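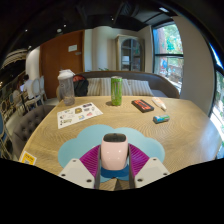 *The cloud mat on our oval table, with the usual clutter.*

I've had this light blue cloud placemat from Bidard for 3 months now and I like it a lot more than I thought I would. I bought it for the shape (I'm a sucker for anything with puffy scalloped edges), and figured it would end up in a drawer by February. Nope! It lives on the living room table, right in front of the gray sofa, and gets used every single day.

The good stuff first. It lies flat. My old Tuturmont mat curled up at the corners no matter how many cookbooks I stacked on it, and this one was flat the morning after I unrolled it. Coffee drips and toothpaste (don't ask) wipe off with a damp cloth. The color is really pretty against pale wood too – softer than it looked online, and I'd call that a plus.

Now the gripes. It's not big. A dinner plate covers most of the cloud, so you lose the cute part as soon as you sit down to eat. I use it more as a landing spot for small things, while the stickers and drink cans and gum just pile up on the rest of the table. Also, the scallops collect crumbs underneath, so lift it when you wipe or you'll get a little outline of toast.

Rutilio Villalobos over at the Rosales store talked me into ordering 2, and the second one went to my sister, who uses hers under a houseplant. She says it slides a bit on glass. Mine hasn't budged on wood.

Would I buy it again? Yep, but I'd love a larger size – if Bidard ever makes one, I'm getting it for the kitchen.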